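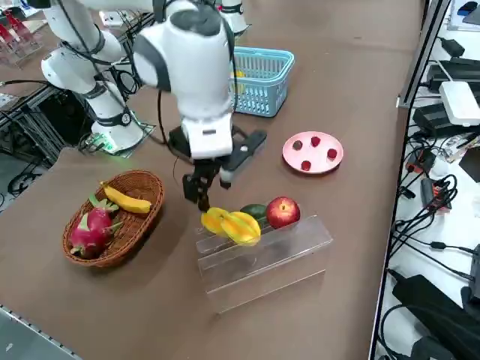
Main table, left arm at rear, right arm over the stand.

Ticket 211 – gripper stops short over the clear stand
Status: open, waiting on reply
Product: Stillier arm controller, two-arm setup
Site: Giraldo shared workshop, back table

Hi again! Sorry for opening a second ticket, but the first one got closed on me while I was still testing (I know, I'm slow, I only get the table in the evenings).

So the short version. I've got two arms sorting fruit between baskets, a plate and a clear acrylic stand with steps. Picking from the wicker basket is fine. Picking from the pink plate is fine too, even with the little dark red fruits on it, and I really didn't expect that part to go well. But whenever the target is on the top tier of the stand, the arm comes down over the starfruit, stops short, waits and throws "target height mismatch". Every single time on the starfruit, and now and then on the apple at the right end.

What I've tried so far:

Re-ran the Prullmont calibration from scratch. No change.

Swapped the finger plates for my spare set. No change, and the spares are a bit wobbly, so I put the old ones back.

Moved the gripper approach 15 mm lower in the config. It got closer and then nudged a starfruit off the stand, so please don't suggest that one!

Turned off the overhead light. This is the interesting bit – out of 20 tries with the light off, 12 went through clean. With it on I get zero. The stand throws a lot of reflection back from that light, so I'm wondering if the depth reading is catching the plastic and coming up with a surface that isn't there.

Power cycled everything on the side bench, router included. Also no change, but the log uploads got faster, so thanks for that tip.

Update, Saturday: stuck masking tape along the top tier and left the light on. First few picks were good, then the tape curled up and the mismatch came back. I'd call that half a clue.

Questions for you: is there a way to set a fixed height for one zone and have it ignore depth there? The Saseo plugin has a field called "zone floor", but it's grayed out for me and I can't find it in the manual. And does it have to be set on both arms, or only on the one doing the picking?

Logs are attached from the light-on and light-off runs. I can do another run tomorrow after 7 pm if you want different settings.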